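Sosmont Travel Boards > North America > Road Trips and Regions

Thread: Ten days in the Grustunley valley, train or car?

pinecone_dale wrote:
We are two adults and a nine-year-old, coming in from Ohio in early fall. The plan so far is three nights in Sosmont, then out to the Grustunley valley for the rest. My husband wants to rent a car for the whole trip. I would like to take the valley train and skip the driving. The rental quote for the full ten days is $1181 with insurance, which seems like a lot for a car that will sit at a motel. Has anyone done it without a car?

marlowe_k replied:
We did it by train two years ago and would do it again. The train leaves Sosmont in the morning and gets to Grustunley village before lunch. Sit on the left side going out for the river. From the village there is a shuttle to the falls and the lower trailhead. We walked everywhere else. Kid fares are half price if you buy at the window, but the website charged us full price and we had to ask for the difference back.

OldRouteTwelve replied:
I disagree. The train is fine if all you want is the village. The good part of the valley is past Sowah, and the train does not go there. You want the covered bridge, the two orchards and the overlook on the ridge road. It's 145 miles for the whole loop and you can do it in a day with stops. Without a car you will see a gift shop and a waterfall.

marlowe_k replied:
That is a little unfair to the village. The museum is good and the lake path took us most of a day.

OldRouteTwelve replied:
The museum closes at three and the lake path is flat. I stand by what I said. 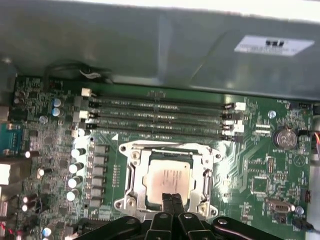

Page 3

pinecone_dale wrote:
Thanks, all. I read back through the first two pages and we are now leaning toward train out, then a car for part of the stay. Does anyone know if there is a rental place in the village itself, or only in Sosmont?

Ülle Adomaitis replied:
There is one desk in Grustunley village, next to the station. It is small and it closes for lunch. I booked three days there in May and paid $235 total, with a child seat added. Reserve before you go. They had no walk-up cars the morning I was there, and the couple behind me had to take the train back to Sosmont.

OldRouteTwelve replied:
That works. Three days is enough for the loop and one more drive. Do the loop clockwise so that you get the overlook in the afternoon. In the morning it is all haze. Fill the tank in Sowah — there is no gas on the ridge road.

tentpeg44 replied:
Counterclockwise is better with a kid. You reach the orchards first and they get to run around. By afternoon the orchard parking is full and you end up walking along the shoulder. We have done it both ways and I would not do clockwise again during apple season.

OldRouteTwelve replied:
The orchards have an overflow lot now. It opened last year, behind the cider barn.

tentpeg44 replied:
I parked in it. It was full too.

pinecone_dale wrote:
We will see what the weather does and pick a direction that morning. Next question is lodging. I have a room on hold at the Skamix Lodge and one at a motel in Sowah. The lodge costs more but has breakfast and a pool. We have to let one of them go by July 31, 2018 or we lose the deposit. Opinions?
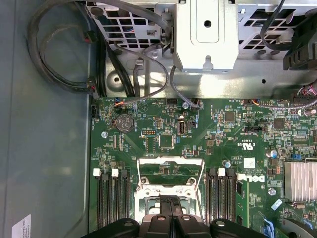
marlowe_k replied:
Skamix Lodge, if you are arriving by train. You can walk there from the station with bags, and the Sowah motel leaves you stuck until you pick up the car. Ask for a room at the back, because trucks use the front road early. Breakfast is eggs, toast and fruit, and it was fine. Plan on being offline for the most part. The wifi in our room dropped every evening, and the woman at the desk told us their server was an old Dell in the office that needed a restart most nights. Same make as the green-board one just above this post, though I never saw theirs with the cover off. Download your maps and train times before you leave Sosmont.

Ülle Adomaitis replied:
I had no trouble with the wifi there, but I only used it in the morning. Cell service was the bigger problem for me. I had two bars in the village and nothing at all after Sowah.

tentpeg44 replied:
Paper map. The visitor center at the station gives them out free and they show the pullouts on the ridge road.

OldRouteTwelve replied:
I would take the Sowah motel and put the money toward a fourth day with the car. A pool is a pool. You have those in Ohio.

pinecone_dale wrote:
My daughter has already heard about the pool, so that may be settled. I will keep the lodge and cancel the motel tonight. Is the falls shuttle something we book ahead, or do we just show up?

marlowe_k replied:
Just show up. Pay the driver, cash only, and check the time of the last one back.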